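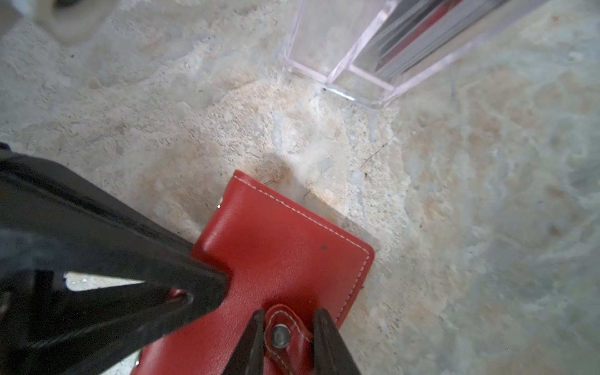 How long does the Sketetdale front office keep a wallet that has been turned in? Wallets and purses are held for 62 days from the date they are logged, after which unclaimed items pass to the district property room.

Filed under: Building Notices | Lost and Found

The lost and found service at the Sketetdale building received 19 wallets and card cases during May. Owners have collected seven of them. The remainder are stored in the locked cabinet at the front office and may be claimed on any working day with photo identification.

Persons claiming a wallet will be asked to describe it before it is shown to them. Color and material alone are seldom enough. Staff will ask about the stitching, the type of closure -- snap, zipper or fold -- and any marks or wear on the outside. A red leather wallet with white stitching and a snap tab, for instance, should be described in those terms, along with at least one item kept inside.

Wallets are opened only to look for a name or telephone number, and two members of staff must be present. Cash is counted at that time and entered in the log. Amounts over $300 are moved to the office safe and released by appointment.

Tenants of the Kallix and Monus wings are reminded that found property should be brought to the front office the same day and should not be kept at wing reception desks. Items left in the Ruangrit meeting rooms are collected each evening by the cleaning staff and logged the following morning.

Claim forms are available at the front office. Revised procedures take effect Tuesday, June 7, 2022.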